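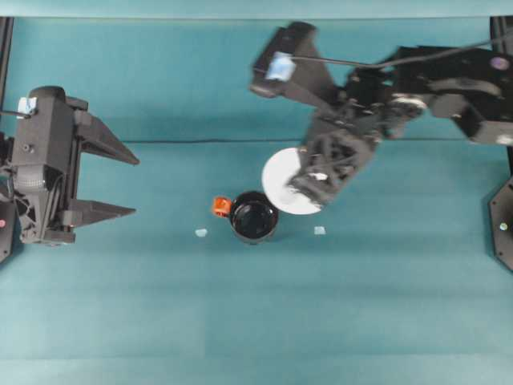
Three points for the plate and nothing at all for the mug was how Prodromos Galanis saw the scoring when the rules went round, and he wrote to tell us that he thought it was a little unfair on the mug. A mug has a handle, he pointed out, and a handle is a thing you can miss, whereas a plate is "mostly edge" and any gripper worth its bolts ought to be able to get hold of one. We have heard from quite a few of you on the same subject (thank you, we do read every note, even the long ones!), so let me use this month's robotics item to catch everybody up on where the table-setting project has got to and how the points are going to work in May.

For those who joined the club after the winter break, the table-setting project is the one on the two-arm bench at the back of the Gukside workshop. The idea came from the Drultolside meet, where the two-arm class this year is built on kitchen jobs. Teams are asked to put out dishes, stack them, clear them away again, and hand things from one arm to the other without losing them on the way. It sounds like five minutes' work, and I said so myself in front of the whole Friday group, which I have not been allowed to forget.

We have a black mug with a bright orange handle and a round white plate, and those two have become very familiar company. The students like the orange handle because it is so easy to pick out against the teal tabletop, and it lets them talk about which way the mug is facing without a lot of pointing and "no, your other left." The plate has been the harder lesson. Lying flat, it gives the fingers very little to get under. Held up on its side it is a different matter, but then you have to think about where the bottom edge is traveling, and whether there happens to be a mug underneath it.

That question of what is underneath took up most of our last three meetings, and I think they were the best three meetings of the year. The early runs were planned one arm at a time, with each pair of students looking after its own side and trusting the other pair to do the same. You can guess how that went. So the group sat down with a big sheet of paper and drew the whole job from above, both arms on one page, and talked through who moves first, who waits, and where the waiting arm should be while it waits. One of our youngest members suggested that the idle gripper should stay open and well back on its own side until it is called for, and the rest of the group adopted that on the spot. It is now written on the whiteboard as the Manners Rule, underlined twice.

Christos Tsakiris has been keeping the practice log for us, and he has done it beautifully, with a line for every attempt and a short note in plain words about what went on. The team set itself a target of 200 logged attempts before the meet, and as I write this there are 11 still to go. If you have an evening free and can sit with a pencil and watch a plate go up and down, Christos would be very glad of the company. You don't need to know the first thing about programming. What he needs is somebody who will write "tilted too far" when it tilted too far and won't be tempted to be kind about it.

We are also trying out Jistura, the planning program that the Chatzigeorgiou school club was good enough to share with us. It lets the students lay out a job as a row of steps and drag the steps about, and for the ones who find typing code a bit of a slog it has been a real door-opener. Opinion in the room is divided. Some of the older students feel it hides too much and would sooner have every move written out in front of them where they can argue with it. I rather enjoy the arguing, so for now we are keeping both, and each pair can pick whichever suits them as long as they can explain their steps out loud to the rest of us at the end of the evening.

Now, back to the points. Prodromos and the others who wrote in have got hold of an early draft of the rules, and it has changed a good deal. In the version we are working from, the plate is worth three points for a clean lift and the mug is worth three as well, with the handle counted as part of the job. There are extra points if the handle ends up facing the way the judge asked for, and points are taken off if one piece bumps another. Teams may put small markers on the tabletop to show where things belong, provided they are flat and come up again afterward without leaving a mess. I hope that puts the mug's supporters at ease. If it doesn't, do please write again, or better still come along and make your case to the students, who will be delighted to have somebody new to debate with.

A few bits of housekeeping while I have you. Practice is still on Friday, doors at half past six, and we try to be swept up and out by nine. Please don't lean on the teal tabletop or set your own drinks on it, however natural it may feel to put a cup of coffee down there. Long sleeves should be rolled and long hair tied before anyone goes near the arms, grown-ups included. Parents who would like to drive to Drultolside can put their names on the sheet by the door, and we still need a couple of cars with room in the back for the tool crates.

We could also use another plate or two to practice with, plain ones, and they don't have to match. A box has been left under the coat hooks for anything you would like to pass on.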